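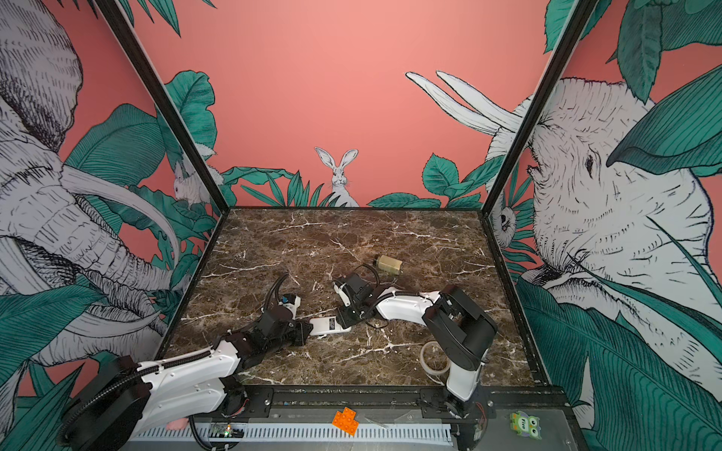 Repainting costs one weekend, and after that you have peace, wrote a reader from Dallside when I first mentioned in my column that I like painted walls in a place of work. Pictures on the wall belong to the child's bedroom, the same reader continued, and a table needs only good light and an empty surface.

Opinion > Home and Work > Walls

July, by the author of the column

I have thought about this letter for longer than it deserves, maybe. I agree with the half about the light. With the other half I don't agree, and I want to explain it slowly.

In my first years in this country I rented a desk in Widora, in a building where everything was white. The walls were white, the doors were white, also the desk. I paid 50 a month and I was grateful. But I noticed that I was going out to the corridor every hour, only to look at a poster about fire safety. My eyes had nowhere to rest. When you do small work with your hands, and I was repairing boxes and cutting labels, you must look up sometimes, and it matters what you find there.

Elephants on pink are a good thing to find. So are rabbits between leaves. They don't ask you to read anything and they don't change from one day to the next. A mural drawn in black lines with only white and one green is calmer than most wallpaper I have seen in the shops, and the pink behind it is kind to the eyes in the evening, when I like to work best.

The surface of the table is another question. Many people will say that a dark marble pattern is for a hotel bathroom. I used to say it too. Then I learned that pale veins on dark brown make a small white thing easy to find, and a clear thing quite difficult. A roll of transparent tape can hide on such a table in full light. 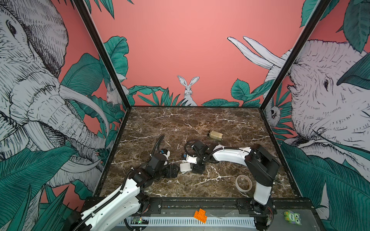

So I have a rule, and I offer it to the reader from Dallside also. The small things may stay out if they are in use this week. Tape stays. A little bottle stays, if the cap is on it. An eraser in the shape of an owl, or one orange toy brick, can live on a ledge near the edge of the work and disturb no one. What I can't accept is the drawer full of things we keep for later, and for this drawer I never received any angry letter.

I asked for a price to paint the two side walls of my own room. The shop in Neves Street said 800, with the drawing included, and I found this high but fair. A roll of printed paper from Enevum would be cheaper. I looked at it twice and I still prefer the hand of a person, with the lines a little uneven.

Perhaps the reader will repaint, and will be happy between four white walls. I wish it sincerely. For myself I will start with the left wall.

Contact the opinion desk | Copyright, all rights reserved | Back to top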